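Equipment Planning Analyst, Robotic Handling Cells (fixed term)

Curkar, Manipulation Equipment Group

Term: 36 months
Reports to: Perla Ponce, equipment planning
Applications close: end of October

Background

Curkar is replacing the arms, grippers and wrist cameras in its handling lab over the next three budget years. The current cells were bought piecemeal, under separate purchase orders, and spare parts, calibration and service contracts were never costed together. The analyst will build one equipment plan covering purchase, installation, maintenance and disposal, and will keep it current as quotes come in.

Most test work in the lab is with small household and desk items: containers, drawers, lids, pens and markers. Part size and clearance drive the gripper specification, and the gripper specification drives a large share of the budget. Finger pads are treated as consumables in the new plan. In the current plan they are booked as capital items.

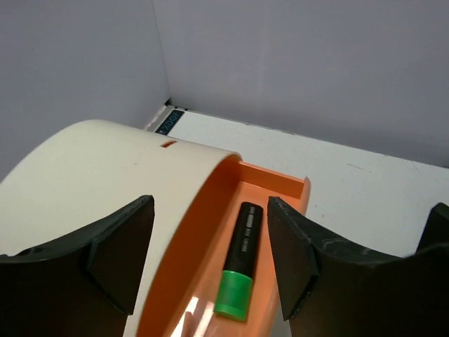 Duties

1. Maintain the equipment register for all cells, including serial numbers, purchase dates, warranty end dates and open repair orders.

2. Prepare cost-of-ownership comparisons for candidate systems. Bids are expected from Plarkov and Manerix for arms and controllers, and from Yurchenko for grippers and finger sets. Comparisons must show unit price, lead time, minimum order for spares, and the cost of any software license that renews annually.

3. Write the technical part of each request for quotation. This includes payload at the wrist, jaw opening, finger geometry, camera mounting and cable routing.

4. Attend acceptance tests and record results against the purchase specification. Payment milestones are released on the signed record only.

5. Track wear on finger pads and forecast replacement quantities by quarter.

6. Review requests for custom fingers. Grasping a narrow tab close to other hardware is a different requirement from lifting a marker out of a tray, and a request must state which parts are to be handled and what clearance is left on either side of the fingers.
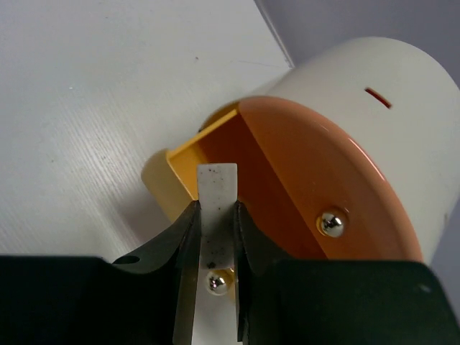

Ludger Sauerland asks that applicants take the last duty seriously: in the previous purchasing round, he says, finger sets were ordered from catalog drawings before anyone had measured the parts, and two of the three sets went back to the supplier with a restocking charge. He would like to see at least one example in each application of a specification the applicant wrote and later had to correct.

Required

Degree or technical diploma in mechanical, electrical or industrial engineering, or equivalent shop experience.
At least 2 years of work in equipment purchasing, cell integration or maintenance planning.
Ability to read dimensioned drawings and gripper force curves.
Working knowledge of spreadsheets, including depreciation schedules.

Preferred

Experience with leased or shared equipment.
Familiarity with tool changers and wrist-mounted cameras.
Experience writing acceptance test procedures.

Conditions

Full time, on site. Core hours begin at 9:30 a.m. Travel to supplier sites is required during bid evaluation and acceptance testing and is reimbursed at the standard rate. The position is funded from the equipment program and is not tied to a single research project.

How to apply

Send a resume, a one-page cover letter and the specification example requested above, with confidential prices removed. Combine everything in one PDF and address it to Perla Ponce through the Curkar applications page. Shortlisted applicants will be given a sample set of supplier quotes and asked to prepare a comparison table before the interview. Incomplete applications will be returned once for correction.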